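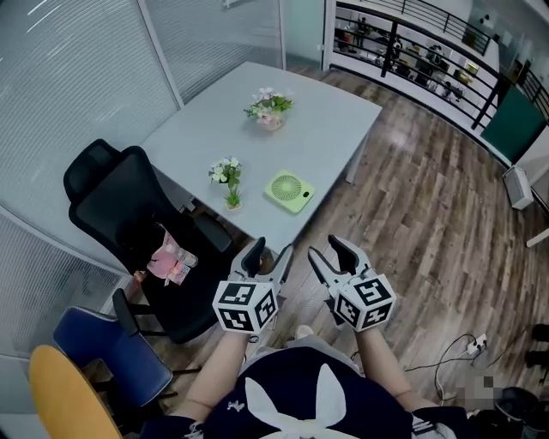
Blog > Allotment > February

Print this page | E-mail this to a friend

Seed potatoes, again

So I went over the top with the seed order. I sat down with a cup of tea at the start of February meaning to buy one bag of first earlies, and I got up with three bags, two sorts of broad bean and a squash I can't pronounce (sorry, bank account!).

The earlies are called Peren and they're new to me. Ekaette Yusuf on the next plot grew them last year and gave me a carrier bag full in July -- lovely with butter and far too much mint. She lifted 98 from one short row, and yes, she did count them, she was after beating her sister.

They're chitting on the spare room windowsill now in old egg boxes, eyes up. The Storkia maincrops are still in their net in the hall because I've run out of sill, and egg boxes, and goodwill from the rest of the house.

Beans go in next if the ground ever drains. It was like pudding up there this morning and I nearly lost a welly by the water butt. I'm giving it another week, then I'm going in regardless.

Older posts | Newer posts | About | Contact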